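Notebook, Tullari room, August

Started 7.40 am. Today was the bedroom: getting clothes off the bed and sorted before the quilt gets stripped and washed.

Rules we settled on for folding, so I stop changing them:
Dark things first. They show lint from everything else, so they go in their own pile.
Jackets: zip or button up, face down, sleeves to the back, fold in half from the hem. If the shoulders won't lie flat, hang it and move on.
Knits are never hung. Fold loosely and put on top.
White things last, after washing hands.

Used the Meltel list again. It has 22 lines and at least two of them say the same thing (socks, both times). Will merge them when I copy it over to the Lemia sheet.

Folding on a soft bed is slower than on a table. The quilt slides and takes the bottom layer with it. Pulling it tight at the corners first helped for a while. Allow up to 2 minutes per jacket until we get better at it.

Still to do: find a bigger basket, ask Tomar whether the cold wash is all right for patchwork, check the embroidery for loose threads before it goes in. Window ledge needs a wipe too.

The bed, with dark clothing on the quilt or over the side:

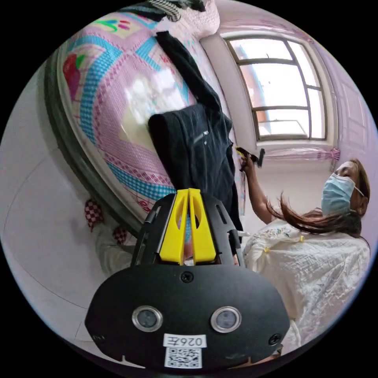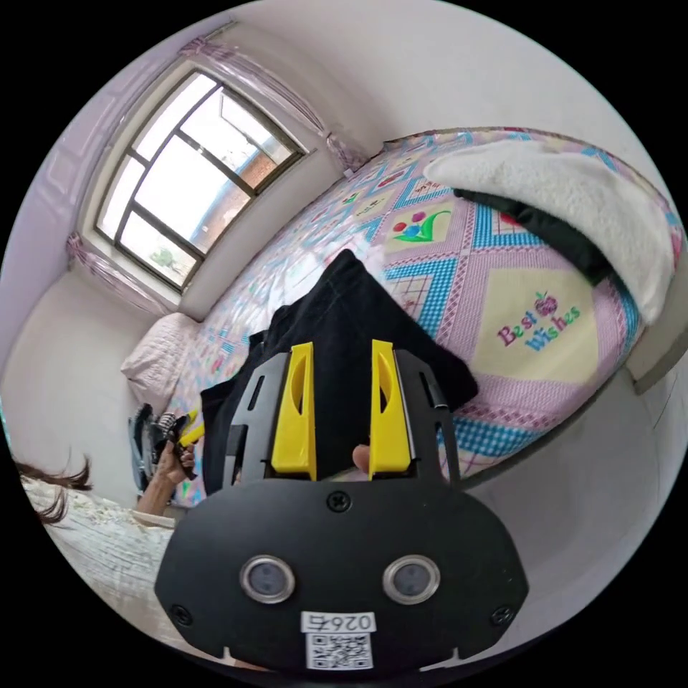 Entry by C. Adeyemi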